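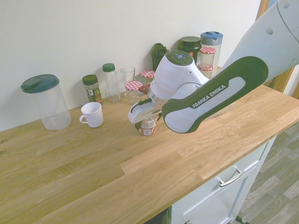
3.2 주방 셀의 구성과 유지 관리

주방 셀은 Irnbridge 실험동 1층의 실제 탕비 공간에 꾸몄다. 처음에는 알루미늄 프로파일로 짠 시험대 위에서 모든 실험을 진행할 계획이었으나, 예비 실험 단계에서 방향을 바꾸었다. 집성목 상판과 흰 벽, 손잡이 달린 서랍장이 그대로 있는 공간에서 팔을 움직여 보니 시험대에서는 만나지 못했던 문제가 첫날부터 쏟아졌고, 저자들에게는 그 문제들이 훨씬 흥미로웠다! 이 절에서는 셀을 어떻게 설치했고 매일 어떻게 돌보았는지를 다른 연구실에서 그대로 따라 할 수 있을 만큼 자세히 적는다.

매니퓰레이터는 Franka Emika 팔 한 대이며, 흰색 그리퍼를 아래로 향하게 한 자세를 기본 접근 자세로 삼았다. 그림 3은 상판 가운데의 작은 유리병에 그리퍼가 내려와 있는 순간이다. 받침대는 바닥에 앵커로 고정하지 않고 무게추를 실은 이동식으로 제작했다. 탕비 공간을 다른 팀과 함께 쓰는 사정도 있었지만, 옮겼다가 다시 놓았을 때 얼마나 빨리 원래 상태로 돌아오는지 자체가 우리의 관심사였다. 받침대 중심에서 작업 영역 중심까지의 거리는 580 mm로 정했다. 이보다 가까우면 벽 쪽 물체에 접근할 때 팔꿈치가 불편하게 접혔고, 멀어지면 손목 자세의 여유가 눈에 띄게 줄었다.

물체 배치

상판에 올리는 물체는 모두 평범한 살림살이에서 골랐다. 그림 3의 배치에서는 빨간색과 흰색 체크무늬 뚜껑의 작은 유리병들, 말린 허브가 든 양념병, 빈 유리컵, 녹색 뚜껑의 빈 투명 플라스틱병이 쓰였고, 키가 큰 투명 피처도 벽 쪽에 두었다. 흰 머그는 이들과 떨어뜨려 앞쪽의 트인 자리에 놓았다. 같은 무늬의 뚜껑을 여럿 섞은 것은 의도적인 선택이다. 겉모습만으로 대상을 고르는 정책은 이웃한 병을 혼동하기 쉬운데, 배치를 조금씩 바꾸어 가며 이 혼동을 들여다보는 일이 본 연구에서 가장 즐거운 부분 가운데 하나였다.

투명한 물체는 정렬 절차에도 영향을 주었다. 빈 컵과 빈 통은 흰 벽 앞에서 윤곽이 약해 깊이 추정이 흔들린다. 그래서 기준점은 투명 물체에 두지 않고, 머그처럼 불투명하고 윤곽이 뚜렷한 물체로 정렬 상태를 확인했다. 상판의 나뭇결과 이음선도 뜻밖의 도움이 되었다. 집성목의 띠가 만드는 직선이 영상에서 잘 검출되어, 받침대가 미세하게 돌아갔을 때 이를 알아차리는 보조 단서로 쓸 수 있었다. 별도의 표식을 붙이지 않고도 이만큼 얻을 수 있다는 점이 무척 반가웠다.

일일 점검

점검 절차는 유민규(Min-kyu Yoo)가 초안을 쓰고 타이 호이얀(Hoi-yan Tai)이 한 달간 운용하면서 다듬었다. 매일 아침의 점검은 10분 안에 끝나도록 설계했으며, 순서는 다음과 같다. 먼저 전원을 넣기 전에 받침대의 고정 상태와 케이블의 꺾임을 눈으로 살핀다. 이어 그리퍼 손가락의 접촉면을 보풀 없는 천으로 닦고 손가락을 완전히 열었다 닫아 양쪽의 움직임이 고른지 본다. 그다음 팔을 기본 접근 자세로 보내 기준 물체 위에 세우고, 전날 저장한 고정 카메라 영상과 겹쳐 비교한다. 어긋남이 허용 범위를 넘으면 그날의 실험에 앞서 손-눈 보정을 다시 수행한다. 보정에는 자체 제작 도구인 Plumcombe를 사용했고, 점검 결과는 날짜별 기록 파일에 남겼다.

접촉면 청소를 빼먹으면 어떻게 되는지도 확인해 보았다. 유리병은 표면이 매끄러워 손가락에 먼지나 기름기가 조금만 묻어도 들어 올릴 때 축을 따라 돌아간다. 병이 떨어지지 않으니 성공으로 기록되지만 내려놓을 때 라벨의 방향이 달라져 있고, 이 오차가 다음 시행의 초기 조건으로 넘어간다. 초기 기록을 다시 읽으며 이 연쇄를 찾아냈을 때 우리는 꽤 흥분했다. 학습 정책의 불안정으로 여겼던 현상의 상당 부분이 천 한 장으로 사라졌기 때문이다.

소모품 교체와 복구

손가락 패드는 파지 1000회마다 육안으로 검사하고, 2000회에 이르면 상태와 관계없이 교체했다. 검사에서는 모서리의 들뜸과 중앙부의 번들거림을 주로 본다. 패드를 교체한 뒤에는 두께 차이로 손가락 사이의 실제 간격이 달라지므로, 그리퍼의 원점을 다시 잡고 양념병과 체크무늬 뚜껑 병을 차례로 쥐어 폭 측정값을 확인한다. 두 값이 모두 이전 기록과 맞으면 교체를 마친 것으로 본다. 뚜껑을 위에서 쥘 때와 몸통을 옆에서 쥘 때 마모되는 위치가 서로 달라서, 기록에는 파지 횟수와 함께 파지 방향도 적었다.

운용 기간 중 가장 큰 정비는 1월에 있었다. 바닥 청소를 위해 받침대를 옮겼다가 되돌린 뒤, 벽 가까이의 병에 접근할 때마다 손목이 뒷줄 물체를 스치는 일이 반복되었다. 보정 잔차는 정상 범위였으므로 처음에는 경로 계획기를 의심했다. 원인은 받침대 조절발 하나가 바닥판의 이음새에 걸쳐 있던 것이었다. 조절발을 판 안쪽으로 옮기고 수평을 다시 맞추자 접촉이 사라졌다. 이 일을 계기로 바닥에 받침대 위치를 표시하고, 이동 후에는 상판의 네 모서리 부근에서 높이를 확인하는 단계를 절차에 추가했다. 낮은 높이에서 천천히 훑는 이 동작은 단순하지만 기울기를 아주 잘 드러내 주어, 지금은 셀을 처음 접하는 연구원에게 가장 먼저 가르친다.

충돌 감지로 팔이 멈춘 경우의 복구도 표준화했다. 운용자는 먼저 그리퍼에 물체가 물려 있는지 확인하고, 물려 있으면 한 손으로 받친 상태에서 손가락을 연다. 팔은 위쪽으로만 빼낸다. 옆으로 빼면 뒷줄의 키 큰 용기를 넘어뜨리기 쉽다. 이후 배치 사진을 보며 물체를 제자리에 돌려놓고, 해당 시행은 중단으로 표시하여 분석에서 따로 다룬다. 중단 시행의 분류 기준은 3.3절에서 설명한다.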